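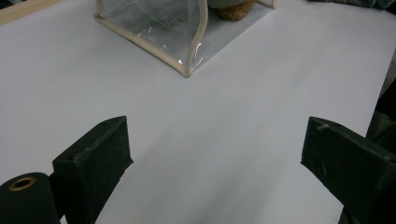 Recording pick-and-place demos with a hand-held gripper

These steps are for anyone recording demonstrations at the Vedcombe bench. They assume the gripper is charged and paired with Trukeo, and that you have been through the safety sheet.

Before you start

Wipe the table and clear the space between your starting point and the container. Check the lens for fingerprints. Open and close the fingers a few times and watch the width reading in Trukeo. If it doesn't return to the same value when closed, run the zero routine again.

Soft toys and clear plastic are harder than they look. Clear walls throw highlights that shift as you move, and a plush toy gives under the fingers, so the width at the moment of grasp varies from one take to the next. Leave that variation in.

Recording a take

1. Hold the gripper low over the table with the fingers open and pointed at the container. Stay still until the tone sounds.

2. Move in at a steady pace. A take should last almost 10 seconds. Much faster than that and the tracking drops out.

3. Come over the rim from above. Don't push through the side of a soft container, even if it would bend out of the way.

4. Close on the thickest part of the toy. Stop squeezing when the fabric stops moving.

5. Lift straight up, clear the rim, then travel to the drop point.

6. Open fully, back away, and hold still again until the second tone.

Keep your free hand out of view the whole time. If you have to steady something, cancel the take.

Between takes

Move the container a little and turn it. After every 11 takes, change the toy's position inside as well. We used to shift only the container, and the policy learned to reach for one corner.

Our last set for the Lekard arm had 124 usable takes. Mark fumbled grasps as "retry" if you recovered, and "fail" if you didn't. Don't delete either kind.

Uploading

Dock the gripper and choose Sync. Files go to the Riviere folder under the task name. Play back the first 4 before you put the bench away, and check that the tones line up with the start and end of motion.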